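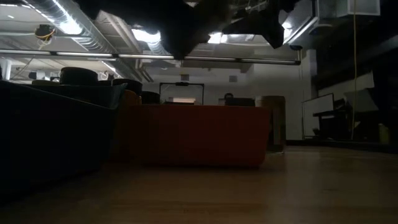
The sorting table at Burkier's back workshop, with the arm's gripper hanging over the bins. Photo: Burkier

**Three hundred tries at a jar**

2/21/21

The work starts with Bonifacio Arroyo moving things around. He slides a bin a few inches to the left, swaps one jar for another, steps back to the controls and picks up the two hand grips that drive the arm. Then he reaches out, and the arm reaches out with him.

Each try lasts less than a minute. The arm goes to an item, closes on it, lifts it, carries it to a bin and lets go. Arroyo presses a pedal with his foot to mark the end, says one word into a headset ("good," "drop," "miss" or "void") and starts setting up the next one. On a full shift he aims for 144 of these. Some days he gets there by midafternoon. On others the jars are new and he is still going when the heat in the building shuts off.

Burkier packs orders for small food and household goods companies. Most of what comes through is in jars, tubs and canisters, and most of it is still picked by hand. The company has been trying since November to teach an arm to do part of the job. It bought the arm used, set it up over a wooden table in the back workshop and put Arroyo, who had spent 3 years on the packing line, in charge of showing it how.

"They asked who had the patience," he says. "I used to restring guitars for people. I guess that counted."

The learning system is called Lukus. It was written by a two-person firm, Marchetti, which rents it to Burkier by the month. Lukus doesn't get instructions in the usual sense. It gets recordings: the camera views, the position of every joint in the arm, how far the gripper was open, and what Arroyo did next. From a large enough pile of those it works out what to do when it sees something similar.

How large a pile is a matter of argument. Marchetti's first plan called for 300 tries per item, with each item started from the same few spots. Arroyo did that for the first two jars. Lukus learned to pick them up very well from those spots and very badly from anywhere else. When somebody moved the table to sweep under it and put it back a little crooked, the arm closed on air for most of a morning.

After that the plan changed. The count stayed at 300, but the starting positions had to vary, and so did everything near them. Bins trade places between tries. Items stand close together, or partly behind one another, the way they do on the packing line. The lights in the workshop throw hard shadows, and Arroyo was told to leave them alone. Clear and tinted jars are the worst for this. A bright reflection on the side of one can look like an edge, and Lukus has reached for the reflection.

He keeps a list taped up beside the controls. It is a plain sheet with boxes to check: bin moved, item turned, neighbor added, neighbor removed, lid on tight. The last one was added after a lid came up without its jar.

The misses are kept too. At first he erased them, thinking they would teach the arm bad habits. Marchetti asked him to stop. A try where the gripper slips, backs off and goes in again is now among the most wanted recordings, and there is a folder for them. He has been asked to make a few on purpose, and he finds that harder than doing it right. His hands want to correct too early.

There are things the recordings leave out. Arroyo can't feel the jar through the grips. He judges how hard he is squeezing by watching, and by the sound of the motor, and Lukus doesn't get the sound. He has brought this up. A microphone is on order.

The checking is slower than the recording. At the end of a shift he goes through the day's tries at double speed and fixes the labels. A "good" where the jar tipped over after it was let go becomes a "drop." A try where he sneezed and jerked the arm becomes a "void." He usually throws out 2 or 3 that he can't make sense of. Then the files go to Marchetti overnight.

Burkier's largest client for the trial is Visine, a maker of bath salts and hand creams that ships in wide, heavy tubs with smooth lids. The tubs were supposed to be the easy part. They turned out to be a little wider than the gripper likes, and the approach has to be nearly straight down. Arroyo has recorded the full set twice. The second set, done more slowly, is the one in use.

The arm now works by itself for an hour each afternoon, with Arroyo standing near the stop button. He writes down what it gets wrong, and the next morning's tries come from that sheet. This week it is short jars behind tall ones. He has a crate of them ready under the stairs.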